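Jodora Striped Maple Board

Home > Boards and work surfaces > Maple > Jodora

Product code 1548
In stock at Tarar, dispatched from our own store
Page last updated Friday, October 18, 2024

The Jodora is a plain wooden board built up from strips of maple glued side by side. It has no handles, no rim and no printed markings. People buy it as a surface for sorting and building, for small craft jobs, and for setting out parts that need to stay in view. We sell it on its own and as part of the Jodora Shapes Set, which adds a bag of coloured plastic blocks.

The strips come from mixed maple stock, so each board has its own run of pale and honey-coloured bands. We do not grade for colour. If you order several boards for one room, expect them to look related but not the same. Boards can be matched by eye at the packing bench if you put a note on the order, and this adds a few days.

Surface and finish

The top is sanded smooth and given two coats of clear oil before it leaves the workshop. The underside gets one coat. The oil darkens the honey bands a little more than the pale ones and this becomes clearer over the first year of use. The finish is matt. Under strong overhead light it does not throw back much glare, and small coloured pieces are easy to pick out against it.

The grain runs along the strips. Light knocks and scratches across the grain will show at first and can be taken out with fine paper and a fresh wipe of oil. Deeper dents stay.

We do not recommend the Jodora for food. The oil is not a food-grade one. For bread and cheese boards see the Zervas range, which is finished differently and sold from the kitchen pages.

The shapes

The blocks in the Shapes Set are moulded plastic in solid colours. The set includes stars, a heart, a cube, a hexagon, a triangle and a hollow cylinder that is open at the top. Colours are red, yellow, green and blue. The same shape may come in more than one colour, as with the star, which is supplied in both green and red. This is useful for sorting work where you want to separate by shape first and by colour afterwards.

All the blocks are short and thick, with flat faces, and they stand without support on a level board. The star and the heart have clear outlines when seen from above. The triangle can be laid flat or stood on one of its long sides. The hollow cylinder will take a pencil or a few counters.

Wash the blocks in warm soapy water and dry them with a cloth. Do not put them in a dishwasher. The colour goes all the way through the plastic, so a scuff will not show white underneath.

The blocks are not sold as toys for children under three.

Using the board on a bench or table

The Jodora is meant to lie flat on something firm. On a solid worktop it needs nothing else. On a perforated table, the holes leave plenty of surface for the board to rest on, and it can be fixed through them with the strap kit listed below. If the board is going to be leaned on or have things pressed down on to it, fix it or put the thin rubber mat underneath. The oiled underside will slide on painted metal.

Leave a little space between the board and any wall or upright. Maple moves across the grain with the weather, and a board wedged tightly into a gap may cup. A slight cup usually goes when the board is turned over and left for a week in a dry room at normal temperature.

Do not stand the board on edge for long-term storage. Stack boards flat, with the slips of card they were delivered with between them.

Care

Wipe with a damp cloth and dry straight away. Do not soak. Felt pen comes off with a little spirit on a rag if it is caught the same day, but expect to re-oil that patch. Wax crayon should be scraped off with a plastic edge first.

Re-oil when the surface starts to look grey or feels rough to the hand. In a classroom this may be twice a year, at home much less. Use a clear wood oil, put on thinly with a lint-free rag, and wipe off the extra after 11 minutes. Leave overnight before putting anything back on the board. Spread used oily rags out flat to dry outdoors before you throw them away, as they can catch fire if left in a heap.

What is in the box

Board only: one Jodora board, one care leaflet, card slips.

Shapes Set: one Jodora board, one bag of plastic blocks, one cotton drawstring bag, one care leaflet, card slips.

The strap kit, rubber mat and spare blocks are ordered separately.

Spares and extras

Strap kit for perforated tables, code 1548-S. Two webbing straps with buckles and wide washers. Please measure the holes in your table before ordering.

Rubber mat, code 1548-M. Black, can be trimmed with scissors.

Single blocks, code 1548-B. Tell us the shape and colour in the order notes. Not every shape is made in every colour, and we will write to you if the one you want is not available.

Wood oil, small tin. Out of stock since June. Any clear oil sold for indoor furniture will do the job.

Delivery and returns

Single boards go by parcel post. Orders of four or more are sent on a pallet and need someone at the address to sign for them. Carriers will not take a pallet upstairs.

You can return an unused board within 90 days for a refund. Please keep the carton until you are sure, as a replacement carton is charged for. Boards that have been re-oiled, drilled or cut can't be taken back unless there is a fault in the glue lines. Glue lines are guaranteed for five years in indoor use.

Changes to this product

Earlier boards were sold under the Pistano name and had a lacquered top. The lacquer chipped at the edges and we stopped using it. Pistano boards can be sanded back and oiled, and the strap kit and mat fit both. We no longer hold any lacquered stock.

Schools and workshops ordering for more than one room can ask for a written quote. Orders over £2000 are delivered free on the mainland.

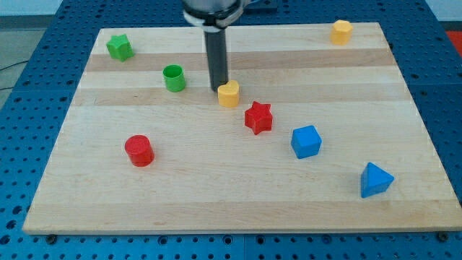 Jodora maple board on a blue perforated table, with coloured blocks.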